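Workshop notebook, October — phone stands, continued

Picked up again at 9 with the round-foot stand. I have wanted to get to this one all month! The Ostik folding stand is done and written up on the previous page, so today was all about the black one with the disc foot, on the big off-white table with most of its surface left bare. The question for the day is the same as before: how easily does a phone go on, and does the foot stay where it was put?

Black stand on the off-white tabletop, in both:

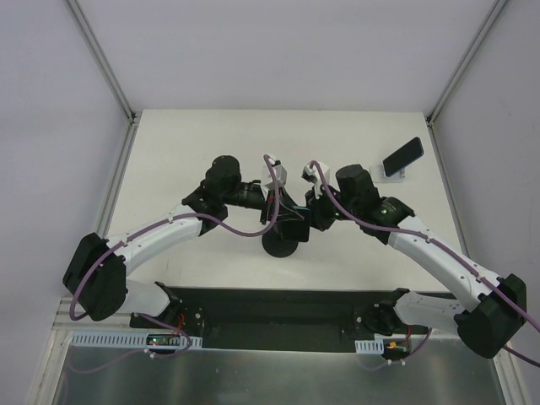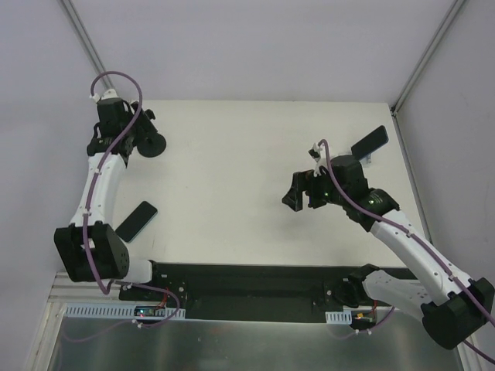 A note from Snorradóttir came in before lunch asking whether we had thought about the phone's weight, as the Jindeo sheet only rates the stand with a bare phone and most people keep theirs in a case. Very good point, and I had missed it completely. Added a line to the plan: repeat the whole run with 80 g taped to the back of the phone.

Other things while I remember them:

The disc foot is a joy. Low, flat, easy to find a spot for, and I like it much better than the Ostik's two little feet. Want to try it on the slick shelf from Terirstead too, which will be a harder test than this matte top.

Log starts at entry 1213. Leave 11 lines free after it for the weighted run, and please don't fill them with anything else — I will only get confused.

Wipe the phone before each placement. Fingerprints change the grip more than I would have guessed, and that is worth a page of its own some day.

Still to do: find the second stand of the same type, label both feet underneath, order more tape.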